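The woman who runs the Lutero pottery studio in Pastlow started with a second-hand kiln and no real plan. She had been working in a bank, and a night class was the only thing in her week she looked forward to.

"I made 12 mugs that first winter and most of them leaked," she says. "My mum still uses one for pens."

The studio now has a shopfront on the main street and a waiting list for the evening classes. October is the busiest month, when people begin ordering for Christmas. Last year she fired 306 pieces in those few weeks, and she says she wouldn't do it again without help.

Glaze is what she likes talking about most. Colour was a problem for years, and her greens kept coming out brown.

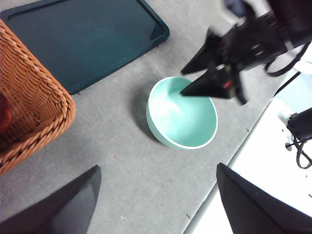 A mint-green bowl with a thin white rim.

"People think you paint it on and that's the colour you get," she says. "You don't know until you open the kiln the next morning. I've had a whole shelf go wrong over a bit of damp."

She buys her clay from a supplier in Gavalas, a two-hour drive each way, and hasn't put her class prices up in three years. The rent is another matter. Her lease ends next autumn and she has looked at a shed in Grulteton, which is cheaper but has no water connected.

"I'd have to dig a trench," she says. "My brother has a digger, so we'll see."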